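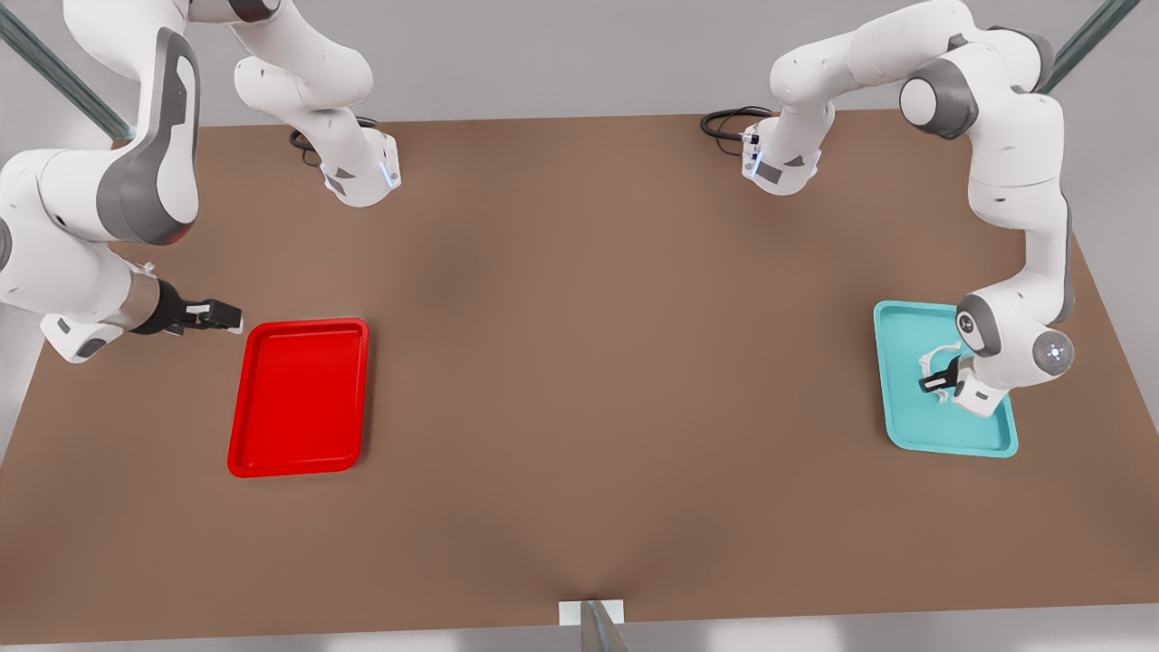

Flatside lore: when did the river god die?

mossgate
Posted Aug 3, 2022
I've been rereading the lore pages for the Flatside campaign and I can't get the dates to line up. The temple text in Berkside says the river god Ryu died before the first city was built. The Kitbridge founding story says he blessed the bridge when the last stone went in, and that's year 14 of the city. Both are marked as canon on the wiki. Which one do we go with?

oldferry
The temple text. It's older and it was written by the original team. The Kitbridge story came in with the December update and there are other mistakes in it.

tallow_9
What other mistakes? I keep seeing people say that and I read it twice without finding any.

oldferry
It calls the marsh people his children. They were made by his sister. It's in the third hymn.

tallow_9
The third hymn says she raised them. It doesn't say she made them.

pennywhistle
The bridge story never says he was alive either. The line is "Ryu's hand was on the stone." His body is the riverbed in most versions, so his hand would be on any stone put in the river. I always took it that way.

mossgate
I hadn't thought of that. But then the mayor talks to him in the next part and gets an answer.

pennywhistle
She gets an answer from the water. The drowned priests do that too.

oldferry
The drowned priests are a separate thing and they only speak at low water. The bridge was finished during a flood. You can't use them to fix this.

hask
For what it's worth the year count is a problem too. Berkside counts from the fall of the dam and Kitbridge counts from its own charter. The game clock starts at 2,063 and it never says which calendar that is. If it's the Berkside one, you get a gap between the two stories that's big enough for almost anything.

tallow_9
It has to be the Berkside one. The tax rolls in the second chapter use it.

hask
The tax rolls are copies. The clerk says so when you pick them up.

mossgate
OK. I'm running this for 3 players and one of them is a priest of Ryu, so I need something by our next session. I think I'll use the riverbed reading and let the two towns argue about it.

oldferry
It's your table, but I'd put a note on the wiki page that the two sources conflict. New people keep asking.

pennywhistle
I added a note last year and it got taken off.

oldferry
It got taken off because it gave your reading as the answer. Just list both lines with the page they come from.

pennywhistle
Fine. I'll write it up again and post it here first.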